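Simulated kitchen for a home-built arm: thin cutlery sinks into the worktop

Posted in Workshop Builds, Apr 12, 2019
Asked by Sarita Pal
Viewed 1,726 times

I am building a small tabletop arm in the shared workshop at Stedbridge. The printed joints are not finished, so I am testing the planner in simulation first. The arm model is called Brakia in my files, in case the name turns up in the logs below.

The test world is a kitchen with an L-shaped counter. Objects are placed at random at the start of each run and left to settle before the arm is loaded. Large items behave. The knives, the fork and the spatula do not. In about one run out of nine a piece of cutlery ends up partly inside the worktop, and when the arm model is added the solver pushes it out at speed.

The worktop was exported from a CAD drawing as one mesh with 2,938 triangles. Collision uses the same mesh as the visual. The time step is the default. Layout after settling, from a run that loaded without errors:

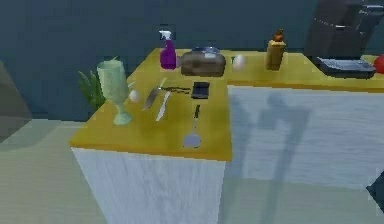
Hamish Yule asked under the first version of this post whether the cutlery had its own collision shapes or was also using the visual meshes. It was using the visual meshes. I have since given the butter knife a single box and it no longer sinks, but it now rests slightly above the surface.

What I would like to know is whether to replace the counter mesh, the cutlery meshes or both, and whether a shorter time step would do the same job with less editing.

Hamish Yule
Both, but start with the counter. A triangle mesh has no thickness as far as most contact solvers are concerned. A thin object that passes through the top face in one step is then inside a shell, and the solver may push it either way. Replace the L with two boxes, one per leg, butted together at the corner. Make them the full depth of the cabinets. Keep the exported mesh for the visual only.

For the cutlery use two boxes per item, one for the handle and one for the blade or head. The gap you see under the butter knife is probably the contact margin. Check that the value is in metres. Mine was set for a model in millimetres.

Halving the time step will hide the fault at low drop heights and bring it back at higher ones. Leave it until the shapes are right.

clindmont_bench
Just lower the drop height. I spawn everything a hair above the counter and never had a problem.

Sarita Pal
Two boxes for the counter fixed it. I ran 80 resets with the original cutlery meshes and had no sinking. The margin was also wrong, as Hamish suspected, and the butter knife now sits flat. Lowering the drop height on its own reduced the failures but did not remove them. Stacked items still creep a little during settling, which I will post separately once I have the logs.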